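December 17, 2024

Second week of build planning and I am already tired of the word "culture." It came up again tonight at the mentors' meeting, right after the pizza and right before the money, and by the time we got to the money half the room had their coats on.

So, the money. The Trustow grant is in, all $2,513 of it. I had been told to expect more, and I had told the parents to expect more, and now I get to write that email. The odd number bothers me. Somebody over there has a formula, and I would like to see it. The letter says the award "reflects team size and regional impact," and I don't know how you measure regional impact for a high school robotics team that has gone to the same two events every season since I joined. We run a table at the Dudside library fair. Kids drive the old robot into a chair leg and go home. I like the fair, but I wouldn't put a dollar figure on it.

Registration eats most of the grant before we buy a single bolt. Then there is the bus. Ralow wants $600 for the bus to the first event, same as last year, and will not hold the date without a deposit. I asked whether a smaller bus would bring it down and was told there is no smaller bus. I have seen the smaller bus. It was parked in their lot when I drove past on Saint Street.

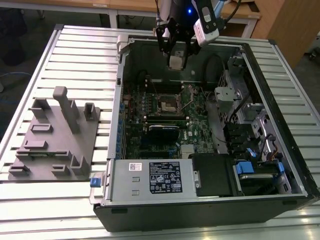
The thing I keep chewing on is the sponsor rename. Chrysikopoulos, the flooring people out by the county road, have offered to cover shirts and travel for three years if their name goes in the team name. Everyone at the meeting was for it inside of five minutes. I was the one asking what happens in year four. Do we change back? Do we keep advertising a flooring company for free? And the name is fourteen letters long, which matters if you have ever tried to get lettering onto a bumper that has to be read from the other end of a gym. The students will shorten it, the sponsor will be annoyed, and I will be the one on the phone.

I'm probably going to vote yes anyway. Three years of shirts is three years of shirts. But I want it in writing, with the year four part spelled out, and I said so twice so it would land in the notes.

Sign-ups are the other thing. We had 68 names on the interest sheet in the fall, which got read aloud to the school board as if we had 68 students. We have 40 on a good night, and fewer who stay past the first hour. Some of those come for the company, and that's fine, I did the same with yearbook. What I object to is the big number going out in the newsletter. Next year someone will ask where the rest went, and the answer is that they were never in the shop to begin with. They wrote their names down because there was candy on the table.

The new mentor handbook also came around. Eleven pages. I read it on my lunch break and found one page I would keep, the one on shop safety and who unlocks what. The rest is a mission statement, a page about values, and a chart with circles on it that tries to show how the drive team, the programmers and the outreach group all "feed into" one another. In my experience they feed into one another by arguing over the one good laptop.

To be fair, the programming kids have done more this fall than I thought they would. They rewrote the autonomous code from last season and say it's cleaner. I'll believe it when it drives. Last June they said the same thing about the arm code, and we spent the whole off-season event watching the arm salute the ceiling. But they are writing things down now - real notes, with dates - and a freshman could pick up that binder and get somewhere. I told them so. They looked suspicious, which I suppose they get from me.
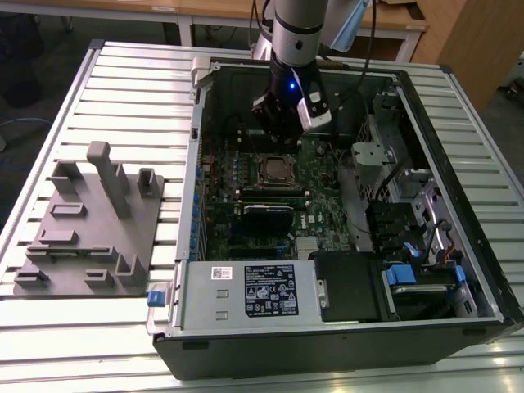 Can we afford both events and a practice field? Only if the Chrysikopoulos money arrives before the end of January and we build the field out of last year's lumber.

I don't expect the first part. Company checks show up when they show up. The lumber is in decent shape except for the pieces that got borrowed for the spring musical, which came back painted like a castle. We can practice against a castle.

Still to do before break: write the parents, call Ralow about that smaller bus, get the safety page printed and up by the door, find out who has the second shop key. I have asked about the key three times. Everyone says it's with someone else.

Bed. I have first period tomorrow and the quizzes aren't graded.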